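Foulkes Open Bench: gallery
29 December 2024

Teaching a machine by showing it what to do is an old promise, and we have heard it from enough salespeople to keep a hand on our wallets. Rekska lent us a hand-held gripper in October, along with the claim that anyone could "teach by doing" after a short briefing. You hold the gripper, you do the job, its camera records what the fingers see, and the recordings go off to train an arm that has never met your table.

We gathered 1,135 recordings between us. Plivia, who handled the training, wanted each one kept under 21 seconds, so a lot of our early efforts went straight in the bin. What follows on this page is a small part of what was left. Make up your own minds. Ours are not settled.

A few notes before you look. The jobs are dull on purpose: pick up, put down, move along a bit. We asked for 150 goes at each before anything was trained, and Plivia asked for more once they had seen ours. There is always a request for more. Whether that means the method works and is merely hungry, or whether hunger is the method, we leave to people with bigger budgets.

The other way of doing it is by remote control, with someone at a set of handles driving the real arm. We tried that at Prakholm for an afternoon. It was slower, and it made two of us feel slightly seasick, but at least the arm could only be shown things it was able to do. A person holding a gripper has a shoulder, an elbow and years of practice with jars, and will reach round a table leg without thinking. The arm won't have that to fall back on, and the brochure skips over it.

Pictures can be enlarged. Please ask before using them elsewhere.

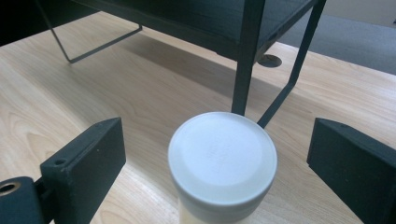 White screw-top tub, fingers open on both sides, shelf legs just behind it. Easy enough by hand. We'd like to see an arm manage it with that shelf so close.

The remote control pictures from Prakholm will go on a page of their own, once we have picked through the 90 we brought home.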